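Rostholm Oral History Project
Progress report to the Vidmar Fund
Sep 13, 2025

Hi Kerttu,

I know you like these short, so I'll try! We've now recorded 40 interviews with people who worked at the old Wovilport bottling plant, and they are wonderful. One lady sang me the whole shift song, twice, and then made me sing it back (the tape of that part is staying in my desk).

Typing them up is slower than I'd hoped. We have 1,058 pages done and checked, but the early recordings were made next to a very loud fridge and I keep having to rewind. I've asked Cliltell for a quote on cleaning up the sound and will send it on when I get it.

People talk about glass bottles more than anything else – the weight of the crates, the noise, which brands they drank at lunch. A Coca-Cola in glass with a red cap still gets everyone going.

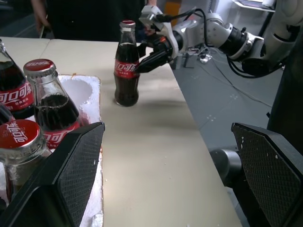
Money

Of the $4,000 grant, the only surprise so far was $195 for a replacement microphone. I dropped the first one down a stairwell, sorry about that. Travel is under budget, mostly thanks to people living so close together.

What's next

The listening evening at the library is my big job for the rest of September. I still need chairs and a decent speaker – if the fund has one we could borrow, please let me know by email.

Kerttu Halonen asked last time for sample clips, so I'm sending three with this report.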